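Kelow Bravo freestanding whiteboard, 90 cm – quick review

Been meaning to write this up since September. Short version: good board, decent frame, feet take up way more floor than I expected. Three stars out of five, maybe a bit more if you have a big empty corner.

Bought it from Lidalow. Had 2,335 ratings when I ordered, 2,361 last time I looked, and most of them seem to be from people who opened the box that morning. So this is from somebody who has had it a while. We use it in the ground floor room at our Jarport place, the one with the toilets along the wall. Needed something to write on that didn't mean drilling the wall. Also something one person could drag out of the way.

Putting it together

Not hard. Instructions are all drawings and the drawings are small. Legs first, then the pole, then the board goes on last and that's the bit where you want a second person. Zhiqiang Yan held it up while I did the knobs. I put one knob on backwards and had to undo the lot, my fault. No tools needed, but I tightened one bolt with pliers later and it stopped creaking.

Box arrived with a dented corner. Board was fine.

The legs

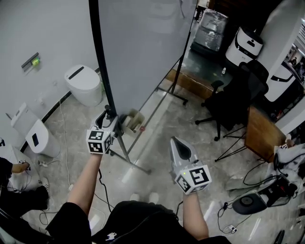

Legs are my main complaint. Product photos are all taken straight on so the stand looks like a skinny thing you could tuck anywhere. Then you open it up and the feet want their own parking space. With the tripod splayed out on our grey floor you've got legs one way, a power cable another way, thin white cables coming off the wall side, and your shoes looking for somewhere to go. I've kicked the front foot more times than I want to admit. It doesnt fall over, to be fair. Moves a little, scrapes, stays up.

You can pull the legs in some but then it feels tippy and I don't trust it. Would pay extra for a version with a flat base. Black finish on the pole is nice, hides scuffs ok.

No wheels on mine. I thought I wanted wheels. Now I think they'd catch on every cable we have, so fine.

Size in the room

It's tall. Taller than I pictured from the listing, and I did measure, I just didn't measure with the stand in mind. I have it past the toilets, turned a little toward the middle so people coming in see it. Everything behind it is harder to get to now, and you do notice a big white panel as soon as you walk in. If your room is narrow get the smaller one.
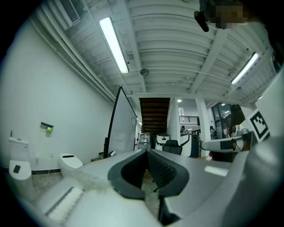

Where it lives now – past the second toilet, stairs at the back.

White frame would have blended in better with our walls and ceiling. Kelow only had black in stock and I was in a hurry. The black edge has grown on me. You can tell where the board stops and the wall starts.

Writing on it

This is the part they got right. Smooth, marker goes on dark, no skipping. Wipes off clean the same day with a dry cloth. Leave it over a long weekend and you get a ghost, faint, comes off with spray. Red is the worst, as always. Cheap markers squeak on it, the better ones don't.

It flexes when you press hard near the outside edges. Middle is solid. If you're a heavy writer you'll notice the whole thing give a little, then come back. Got used to it in a week.

Magnets hold, the little flat ones slide if you put more than one sheet under them. The pen tray in the box is flimsy plastic and I took it off. Pens live in a mug now.

Glare

Depends on your lights. We have the long fluorescent kind on the ceiling and the surface is shiny enough to throw them back at you from some spots. Turning the board a few degrees sorts it. That's how it ended up at an angle, and I've stopped straightening it.
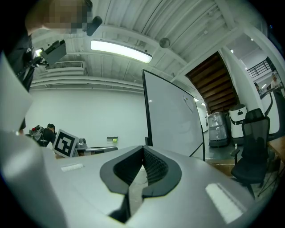
Moving it

One person can do it. Awkward more than heavy. Grab the pole, not the board, or the board tilts on you – learned that in the first week. Up the stairs, no, take it apart first. Takes longer to fold the legs then it does to carry it.

Good
Writing surface
No drilling
Black frame hides marks
Stays upright when kicked

Not so good
Feet stick out a lot
Edge flex
Pen tray
Drawings in the manual

Would I buy it again? For this room, probably, because I already know where the feet go. For a smaller office I'd look at something that hangs on a door or just give in and drill. Lidalow answered my email about the missing rubber cap the next day and mailed me one, so a point for them. Cap still hasn't gone on properly. It's in a drawer.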